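Against the Tidy Example

Most of the argument about teaching arms to sort groceries is about volume. At Duvden, Gregor Matheson asked us in January for more than 193 recordings per object before anyone looked at results. I think he was counting the wrong thing.

A recording teaches what varied in it. If the roll always lies at the same angle, the system learns the angle. 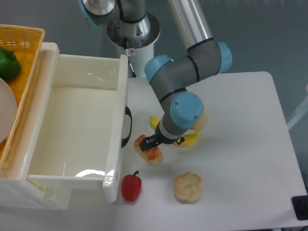

Gripper closed on the roll, with the banana close behind it.

I would keep that kind of example before many cleaner ones. The fingers have to take one item and leave its neighbor alone, and the wrist blocks part of the view. Kitchens are like that.

The usual objection is cost. Crowded layouts take longer to set up and more attempts get thrown out. Our operators lost 43 attempts in one stretch, and the schedule slipped. I still think the schedule should give way. Discarded attempts should also be stored with a note on what went wrong, and at Duvden they were deleted.

The same items can be used again with the arm over a different one. Changing the target costs almost nothing and gives the instruction some meaning. 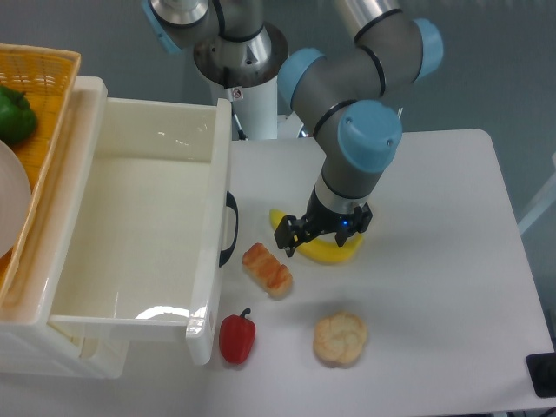 What I would ask for

Set 3 layouts per object as a minimum, at least 2 of them crowded. Let the operators choose the spacing themselves, and write down who chose it.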